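List: Toft Quilters
Date: 3 November 2025
Subject: Re: Mat size for the Skulto hexagon pattern

> Has anyone cut the Skulto hexagons on a small mat? I have
> 1,178 paper pieces ready and the big mat won't fit on my
> table. Also, does the Trandau shop still sell the two-inch
> templates?

I did the whole top on a small one. It took 1,542 hexagons – more than the pattern says, as I added a border on the long sides. Cut your fabric into strips first, then turn the strips and cut across. Four layers is the limit with a 45 mm blade.

Trandau had the templates in March. I don't know about now. Pukatar cotton frays less than the others I tried, so a quarter inch of seam is enough.

My mat has the nested hexagon lines printed in one corner, and I use those to check the templates. 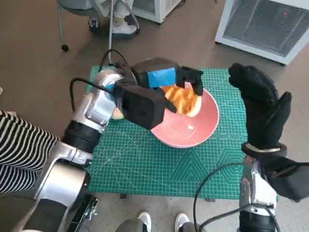 Green mat with the white grid, pink bowl on top.

Store it flat – mine curled when I left it rolled up.

Comments (2)

Same here with the curling. A week under books fixed it.

Are your papers the reusable kind?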